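Drenetti Stones - Questions we get asked

Home / Shop / Cutting & repairs / FAQ / Basket (0)

Last tidied up in April. If your question isnt on here, email us, don't ring on a Saturday, the shop is full and we can't hear you.

ORDERS AND POSTAGE

How long till my stone arrives?
Loose stones in stock go out next working day if you order before 11. Anything that needs cutting or recutting, see further down.

Do you post abroad?
Yes, most places. Customs charges are yours to pay. We can't mark it as a gift, please stop asking.

Can I collect?
Yes. Edwards Yard, through the arch, second door. Bring your order number. Someone else collecting for you? Email first with their name.

Is it insured in the post?
Up to the price you paid. Over 624 pounds it goes by courier and has to be signed for. No safe place, no neighbour.

My parcel says delivered and it hasn't been.
Check with whoever else lives there. Then email us the same day. We can chase a same-day report much faster than one from last month.

Can I add to an order?
If it hasn't gone out, yes. Reply to your confirmation email, don't place a second order.

STONES

Are these real?
Natural stones are listed as natural. Lab-grown are listed as lab-grown. Glass is listed as glass. It's the first word in every listing title. Lab-grown is real stone by the way, same stuff, made quicker.

What's the difference between lab-grown and simulant?
Lab-grown sapphire is sapphire. A simulant only looks like one, could be glass, could be cubic zirconia. Both fine for a ring if you know what you've bought.

Why is teal so popular now?
No idea. Fashion. Teal sapphire went from the tray at the back to the thing everyone emails about. We can't always get it, and matched pairs take longer still.

Has it been heated?
Most sapphire has. We say so where we know. If the listing says nothing, we don't know, and it's priced that way.

Will the colour look the same at home?
Maybe not. Blue-green stones shift a lot between daylight and a warm bulb. Look at it by a window, then under the kitchen light, then decide. You've got 11 days to send it back.

What's a window in a stone?
A pale see-through patch in the middle where light goes straight through instead of bouncing back at you. Usually means it was cut too shallow. Some people don't mind. Affects price, so we mention it.

And extinction?
The opposite problem. Dark areas that stay dark when you tilt the stone. Common in deep colours. A bit of it gives contrast, a lot of it and you've bought a black dot.

What are all the parts called?
Table is the big flat facet on top. Crown is everything above the girdle, pavilion everything below. Girdle is the edge round the widest part. Culet is the point at the bottom. Thats enough to get through any listing on here.

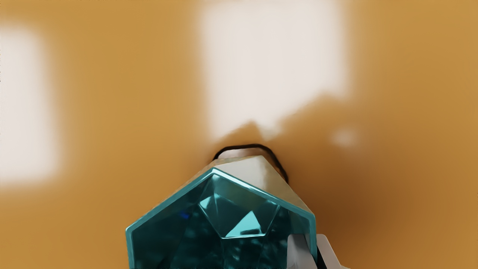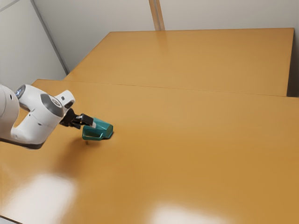
Two renders, teal faceted shape close up in the first.

Step cut or brilliant?
Step cut has long flat facets like stairs, calmer look, shows every flaw. Brilliant has lots of small triangles and kites, more sparkle, hides more. Pale and clean, go step. Included, go brilliant.

Which shape looks biggest for the money?
Oval or pear. Longer shapes spread out more for the weight. Rounds waste more rough so you pay for it.

What does "included" mean?
Has marks inside. Crystals, fine needles, feathers. Nearly all natural stones have some. If it's one that reaches the surface we say so, those can be weak spots.

CUTTING AND RECUTTING

Can you recut my stone?
Often. Send a photo and the measurements, we'll say yes, no or need to see it. You will lose weight, no way round that.

How much?
Repolish of a worn table starts at 115 pounds. Full recut is quoted once we've had it under the loupe. We don't quote from photos, tried that, ended in arguments.

How long?
4 weeks usually, longer before Christmas.

Could it break?
Yes. Small chance but it's real, and you'll sign a form that says so. Emerald, tanzanite and anything with a big feather in it are the risky ones. We will tell you if we wouldn't do it ourselves.

Do you take stones out of rings?
We do, but only plain claw settings. Bezels and anything old or enamelled go to a proper setter.

Can I have the offcuts?
It's mostly dust and wet sludge. No.

Do you cut rough that I found on holiday?
Will look at it. Most of it is quartz, nothing wrong with quartz. Beach glass no, sorry, it's murder on the laps.

LOOKING AFTER IT

How do I clean it?
Warm water, drop of washing up liquid, soft toothbrush, get in behind the stone where the grease sits. Rinse with the plug IN. Dry with something that doesn't shed.

Ultrasonic cleaner?
Sapphire and ruby fine unless fracture filled. Not emerald. Not opal, not pearl, not tanzanite. Not sure? Don't.

Can I wear it every day?
Sapphire yes. Garnet and tourmaline with a bit of care. Opal and apatite are for earings and pendants really, they scratch on anything.

It's gone dull.
Hand cream. Wash it. If it's still dull look at the facet edges with a magnifier, if they're rounded and fuzzy it wants a repolish.

How should I store loose stones?
One per packet or gem jar. Never loose together in a pouch, the harder ones will chew up the softer ones.

RETURNS

Can I send it back?
Within 11 days of it arriving, as sent, not set. Once a jeweller has had tools near it we can't take it back.

What about custom cuts?
Not returnable unless we got it wrong. Outside the size you agreed to, that counts as wrong.

When do I get my money?
When we've checked it, which is normally the day it lands. Then your bank takes as long as it likes.

ODDS AND ENDS

Do you sell Zandix polish or Brisix laps?
Zandix yes, small tubs only. Brisix laps to order, email the size and grit you want.

Do you do valuations?
No. You want an independent valuer, someone who isn't trying to sell you anything. We can give you a receipt with the weight, measurements and what we sold it as.

Do you buy stones?
Now and then. Clean sapphire over a carat mainly. Trade prices, so probably less than you're hoping for.

Do you run classes?
Not at the moment. Waiting list is on the contact page, goes by email only.

Can I bring the dog?
Yes if it's small or calm. There's trays at tail height.

Contact us | Postage rates | Returns form | Back to top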